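Planning ahead for the second arm
Newsletter of the Pelley workshop, March 18, 2021

Those of you who came to the open afternoon will have heard Lucrezia Cattaneo say, in her cheerful way, that we'd be placing an order for new equipment "any minute now". Well, the minute has stretched a bit (it usually does!), and I thought it only fair to let everyone know where the budget has got to and what we're still chewing over.

The short version is that we have the money for one more robot with a proper multi-fingered hand, and we'd like to have it on the floor by August. Saeed Heydari has been getting quotes since before the holidays and has narrowed things down to two suppliers, Zarska and Kitau. Both were lovely to deal with. Zarska came in a little cheaper on the arm itself, but their service visits are charged separately, and by the time Saeed had added travel and a second set of fingertips to the spreadsheet there was hardly anything in it. Kitau will include training for 6 people, and they've offered to hold their price for 9 weeks, so we have a bit of breathing space to argue over the colour of the cart.

What we got wrong last time was all the small stuff. We budgeted very carefully for the machine and then spent the rest of the year scrounging for covers, cable clips, spare fasteners and somewhere sensible to sit. I have the receipts in a shoebox, and there are 457 dollars' worth of items in there that never had a line of their own. Doğukan Öztürkmen has very kindly gone through them all and drawn up a list we can work from, so this round there will be a proper line for consumables and another for fitting out the area. He has also put in 200 dollars for fabric, and I'd ask you not to laugh until you've read on. 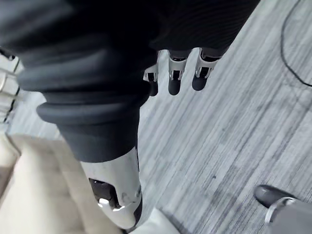

Fabric covers are the item I get asked most about, and I'm very much in favour of them. They're cheap beside almost anything else in the quote, they can be replaced by anybody with a sewing machine, and they keep grit and fluff off parts that aren't much fun to clean. The dark knit sleeve we've got is a good thick one, with fine ribbing and plenty of give, though it does gather up into folds, and it leaves the fingers and a fair stretch of the white forearm bare, with the joint opening in full view. I'd like the next lot cut longer and a bit closer, and Orhun Canpolat is going to ask Şimşekoğlu for samples in a couple of weights. Cable covers for the floor are going on the same order.

If you have thoughts on any of this, please get them to Saeed before he goes back to the suppliers. Ozan Bilgin is looking after the floor plan and would be glad of a hand with the measuring tape, and he's promised to bring the good biscuits.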